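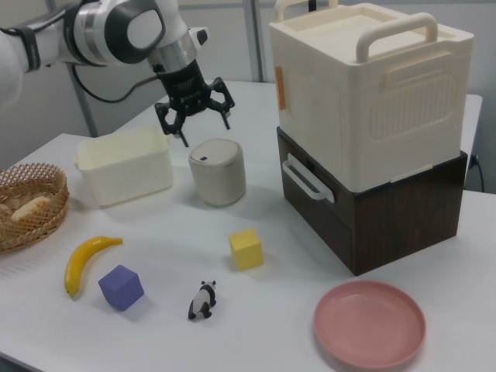 Bread basket, banana and the two pale bins on the white table.

Kitchen table notes: bins, baskets and the bread question

The shared kitchen at Gunside gets its shelves sorted twice a year, and the June round is coming up. Qistina Latuheru has been putting the plan together and asked for space in the newsletter to go over what stays on the table, what goes under the counter and what needs a new home.

Bread first. The woven basket stays. Several people asked at the last house meeting whether we should switch to a closed bread box, and the answer for now is no. Bread gets eaten here within a day or two and the basket is easy to reach from both sides of the table. Please put bread in it whole or in large pieces. Sliced bread should stay in its bag and go on the shelf by the toaster. When the basket is empty, turn it over the sink and shake out the crumbs. Don't soak it. The weave takes a long time to dry and the last basket went moldy that way.

The open cream-colored bin is for fruit and vegetables that don't need the refrigerator. Onions and potatoes have been ending up in there together, and the potatoes sprout faster when they do. Potatoes now go in the paper sack under the counter. Onions can stay in the bin. Bananas can sit out on the table until they are ripe, and after that they should be eaten or peeled and put in the freezer. There is a bag in the top drawer marked for banana bread, and it fills up quickly in warm weather.

The small bin with the lid is for food scraps. It is meant to be small. It should be emptied every evening into the compost at the back of the yard, and it fits the 8-liter liners we already buy. Coffee grounds, peels and tea leaves are fine. Meat, bones and anything oily go in the regular trash. Keep the lid shut between uses – we had fruit flies for most of last summer and would like to skip that this year.

A few other items from Qistina's list:

Lids without containers will be kept in a box by the door until the end of the month. There are 13 of them at the moment. If one is yours, take it home. The rest will be recycled.

The large stockpot from Wokstead is back from having its handle fixed. It goes on the bottom shelf, left side, with the colander inside it.

Dish towels are washed with the aprons. Hang wet ones on the rail first so they don't sit in the hamper damp.

The white table can be wiped with dish soap and warm water. Please don't use the scouring powder on it. Turmeric and beet stains come off with a paste of baking soda and water, left on for ten minutes and then rinsed.

The pantry cupboard has a new combination, 3301. The old one no longer works. Anyone who cooks here regularly may pass it on to others in the house.

Sorting starts at 10 in the morning and should be finished by lunch. Soup and bread will be on the table afterward. If you can bring an empty jar or two with a tight lid, the dry beans need them.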